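3.2 The card holder as a filing system

Most of the households in our Clorby sample kept at least one card holder, and most could not say what was in it. Sleeves fill from the front. A card that earns the front sleeve tends to stay there long after the shop that issued it has closed, a fate shared by three of the Bunting loyalty schemes. 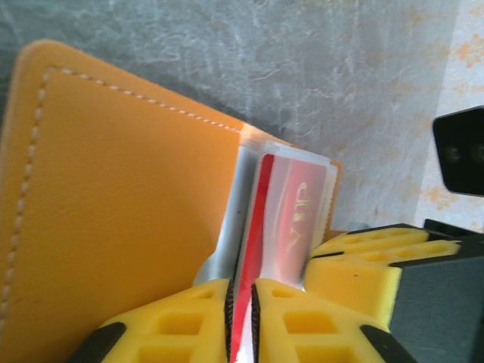 Figure 2. Orange card holder, open, with a red-banded card in the front sleeve.

We coded each holder for order, wear and what we came to call display value – the degree to which a card seems to be kept for the pleasure of owning it. Colour mattered more than use. Red and gold cards sat forward, while library cards, which people used every Friday, were dug out from the back with some swearing. A card marked "VIP" in ornate gold letters scored at the top of our scale before anyone had asked what it admitted the bearer to. Long serial numbers did nearly as well, and NO.88888811 drew more favourable comment from our coders than any bank. 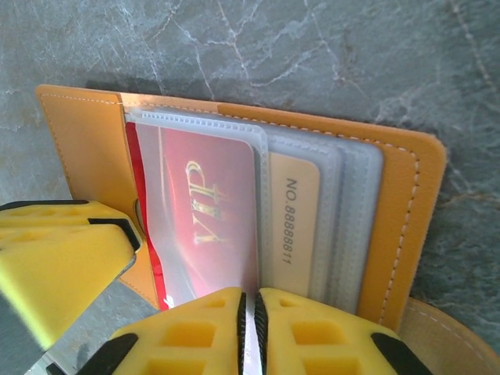

Gemma Sugden, commenting on a draft of this section, objected that display value was our snobbery with a number attached, and that people leave a card in front for the dull reason that stiff plastic sleeves are a nuisance to empty. We have kept the term and added sleeve stiffness to the coding sheet.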